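ロボットと働く調理室で役立った、引き出しと取っ手まわりの小ワザ

ニルンロウの仕込み室に片付けロボットの「ソワ」が入って、2か月になりました。導入前は「仕事を取られるのかな」と身構えていた人もいたのですが、今は休憩室でもソワの話ばかり!人の動き方もずいぶん変わったので、現場で覚えたコツをまとめておきます。家の台所や作業場でも使えるものが多いですよ。

1. 取っ手は、つかむ側の都合で選ぶ

見た目で選ぶと、あとで困るのが取っ手です。私たちはシミュレーションの部屋で先に試してから、本物の家具を替えるようにしました。細い棒型の取っ手は指を掛ける場所がはっきりしていて、ロボットにも、濡れた手の人にも扱いやすいんです。軍手のままでも引けるので、朝の搬入のときに本当に助かっています。

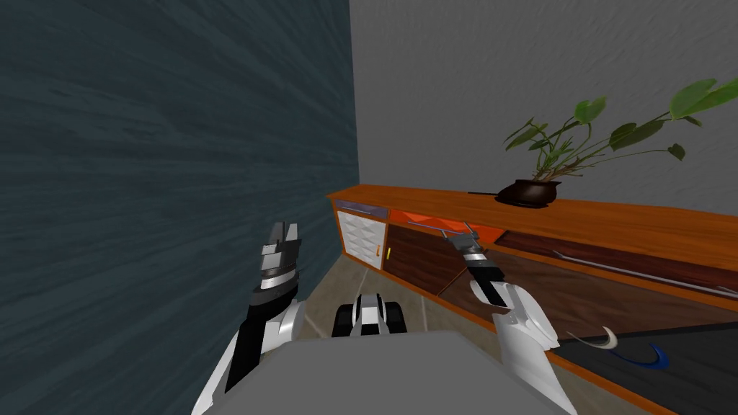

2. 開ける前に、床をひと目見る

車輪で動く同僚ができてから、床に物を置く癖がすっかりなくなりました。段ボールは届いたらすぐ畳む、バケツは壁のフックへ。これだけで台車も通りやすくなり、人がつまずくことも減りました。家なら、引き出しを全開にしたときの先端の位置に、マスキングテープで線を引いておくのがおすすめです(はがしやすい色付きのものがいいですよ)。

3. 引き出しの中身は、重いものを奥に入れない

奥に鍋のふたや瓶が固まっていると、全開にしないと取れません。半分開けたところで届く位置に、よく使うものを集めます。うちでは調味料と計量スプーンを手前に移し、147点あった小物を思い切って39点まで絞りました。夕方の片付けがほぼ半分の時間で済むようになって、空いた分を味見や新しい献立の相談に回せています。これがうれしい!

4. 家具の下側も点検する

立って作業していると、天板の裏や縁の下には目が行きません。ソワの練習用に家具を低い位置から見るようになって、人の点検も変わりました。棒状の部品のまわりは、指やグリッパーが入るだけの隙間があるかどうかを確かめます。実物の家具なら、月に一度、しゃがんで懐中電灯を当て、ねじの緩みとささくれを見てください。緩んだねじは締めすぎず、手応えが出たところで止めます。 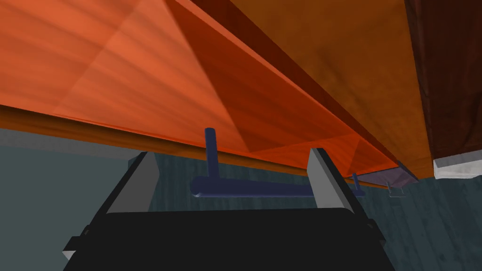 Kwadwo Aryeeさんからは、人の側の慣れも大事だという声が届きました。最初の4月は、ロボットが動くたびに全員が手を止めてしまい、かえって仕事が遅れたそうです。そこで、近づくときに「後ろ通ります」と声を出す決まりを人同士でも徹底したら、急に息が合うようになった、とのこと。うちでもさっそくまねしています。

5. 覚え書きは扉の内側に貼る

ソワに任せる作業と人がやる作業を、紙1枚に書いて扉の内側に貼っています。油がはねる場所なら、クリアファイルに入れてから留めると長持ちします。担当が変わったら、その場で鉛筆で直します。清書は週の終わりにまとめてどうぞ。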